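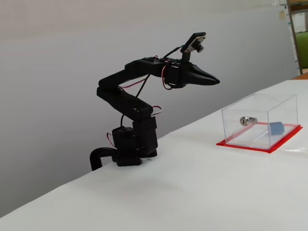 Slide 1: One arm, one block, one box with a lock on it.

Leave this up while people find seats. Don't talk over it. The projector at Fendalus takes a while to find the laptop, so plug in before the coffee goes out.

Opening

Thank Rosalie Thaler for the invitation. She asked for 20 minutes on "when will a robot tidy my kitchen" and I told her I could do it in four seconds, but she had already printed the program.

Say where I'm coming from. I spent most of my working life at Gruber, on the packing side, where the chores are the same as yours except somebody has written them down. Pick up a thing, put it in another thing, close the lid, do it again until lunch. I have no robot to sell. I do own a dishwasher, and I'll be returning to the dishwasher.

Show of hands: who has a machine at home that does a whole chore, start to finish, without you? Someone will say robot vacuum. Ask who picks up the socks first. (Wait for it. In Lalis this got a bigger laugh than anything I had written.)

What counts as a chore

A chore is mostly the part around the part you think of. Laundry is finding the other sock and noticing the tissue in the pocket. The washing was solved before I was born, and I still lose an evening to laundry.

So when somebody shows you a machine doing a job, look at what has been done for it in advance. Is the table clear? Has somebody marked where things go? Is there one object out, or a drawer's worth? 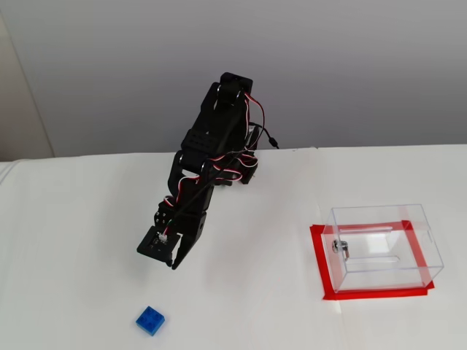

A toddler's bedroom floor holds a good deal more than one brick, and a fair number of the pieces are under the bed, next to something sticky. I don't say this to be mean. If you want a machine to learn to put things away, you start with one thing and one away. I'd do the same with a new hire, though I'd let the new hire have a chair.

Point out the tape. Red tape on a table is how we did it at Gruber too. We had it on the floor for the pallets and on the benches for the trays, and grown adults with excellent eyesight still set trays down across the line. I have sympathy for anyone or anything trying to work out where the box is supposed to be.

The clear box problem

Slow down here, this is the one technical bit.

Clear plastic is rotten to work with. You and I find the walls by the bright edges and by having bumped into a lot of patio doors. A camera gets whatever is behind the plastic plus some shine, and has to make up its mind. Gadisa Ejigu, who ran the bench next to mine, used to put a strip of masking tape on every clear bin that came through. He said it was for inventory. He had walked his knuckles into enough of them by then.

Then there's the lid. If the thing goes in from the top, somebody has to open the top. Two fingers can do a lot, but try lifting a hinged lid at home with a pair of salad tongs while also holding a grape. I tried it for this talk. The grape is behind the stove.

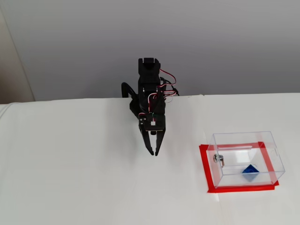

Getting something back out is a separate job, and people forget to ask about it. Putting away is the half we clap for. Every cupboard in my house is evidence that putting away can be done by anybody in a hurry. Retrieval is where you find out how it was done.

If someone asks about the lock: a key lock is a small, shiny, fiddly object that I can't work with gloves on. Don't get drawn into predictions.

Shop floor vs. kitchen

Skip to this section if Rosalie starts tapping her watch.

On the shop floor, the answer to Rosalie's question is "yes, for some of it, if you rearrange the building." At the Atano line we packed 220 cartons in a shift, all one size, and a machine would have been welcome to them. What it couldn't have had was the return shelf, where stuff came back in whatever bag the customer owned. That shelf took 3 people and most of their patience.

Your kitchen is the return shelf. No two dinners leave the same mess, and you'd be annoyed if you had to eat the same one every night so the robot could cope. Though I did know a foreman who would have signed up.

Back to the dishwasher. It's the best household robot ever sold and it can't load itself. We've had decades with it. In my house we still disagree about which way the forks go, so I'm not sure what we would teach an arm even if it were a quick study. 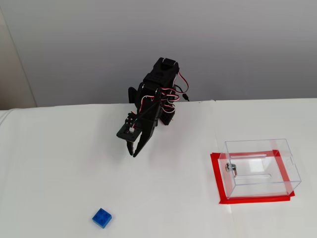
Questions I usually get

"So is that a no?" It's a no for the kitchen this August. For one brick, a bare table and a box that stays where it's put, I'd listen to anyone who told me yes, and then ask how many tries they left out.

"Will it take my job?" Ask what the job is. If the person says cartons, be straight with them. If they say return shelf, tell them to ask for a raise.

"Can I get one for my mother?" This is the serious one, so drop the jokes. Ask what she needs help with. It's often jars, or something that has fallen behind the bed. A long-handled grabber from the hardware store does part of that today. Stay after and talk to whoever asked.

Hand back to Rosalie. Take the clicker out of your pocket before you leave.

Related talks
Why the Forks Go Down: A Household Dispute
Tape on the Floor, Trays on the Tape
What Came Back: Notes from the Return Shelf
Lids, Latches and Other Small Enemies
Gadisa Ejigu on Clear Bins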